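Minutes of the gripper comparison meeting, Mistthorpe workshop
11 July 2021

Chair and notes: Urszula Wilczyńska. Apologies for the length of these, as ever. I would sooner write too much down than have us go over the same ground again in August.

1. Minutes of the last meeting

Agreed as written, with one small correction: the spare fingers were ordered from Ciobanu and not from Delteck, and I'm sorry for the muddle, which was entirely mine.

2. Where we are with the two grippers

We have now had a good long spell with both hand-held units, the Delteck and the Ciobanu, and it was lovely to hear how much everyone had to say about them. Each one has been through 200 pick-and-place runs on the white table. The target is 1000 runs apiece, so there is plenty still to do, but people felt we were already seeing a pattern.

The Delteck closes more evenly and is kinder to the wrist over a long session. Its weak point is thin things lying flat. Cards and washers tend to get pushed along the table before the fingers get under them, and two of our testers have taken to sliding them to the edge first – a habit we agreed not to count as a clean pick.

The Ciobanu is better with small flat parts and opens wider, which everyone liked. It is heavier at the front, though, and after an hour you certainly know you've been holding it. There was a warm discussion about whether a strap would help or would simply move the ache up to the shoulder. We will try one and see.

3. Fingers

We spent longer on this than the agenda allowed, and I let it run, as it was the most useful part of the meeting. The lower edges of the flat fingers take a good deal of punishment whenever someone comes down too hard on the table. Agreed that we check the edges before every session and write down what we find, even if it is only a word or two. Soft tips were suggested and most people were in favor, but we'd like to finish the present set of runs on the bare fingers so that the numbers can be compared fairly.

4. Camera

The Bruminance camera is staying on for now. It copes well with the white tabletop once the exposure is locked, and badly when it isn't. Please, please lock it before you start. We lost 8 runs to this last time, and they will have to be done again.

The wider view was preferred by nearly everybody, as both fingers stay in sight when the gripper is fully open. The narrower lens gives a crisper picture of the object itself, and we'll keep it in the drawer in case we go back to small parts in earnest.

5. Table and room

A wipe of the tabletop goes on the checklist, before and after, with a dry cloth first. Cables behind the table need tying back, and I have said I will bring ties. Anything not wanted for the day's runs should go on the shelving.

6. Actions

Urszula to write to Delteck about a finger with a thinner edge, and to bring cable ties.
Everyone to note finger wear on the run sheet.
The 8 lost runs to be repeated before any new ones are started.
Strap for the Ciobanu to be tried for 2 sessions, then discussed.

7. Any other business

A question came up about whether we should be mixing testers between the grippers more than we do. At present people drift toward the one they like, and I'm as guilty as anyone – I do reach for the Delteck.

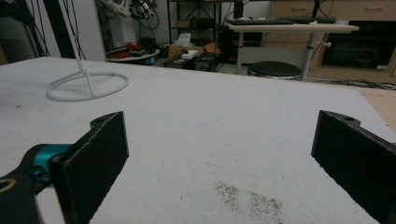

So from now on we'll swap over halfway through each session, and the run sheet will get an extra column for who was holding what. I'll have the new sheets printed before the next meeting, which will be in August, on a date I'll send round once I've heard from you all.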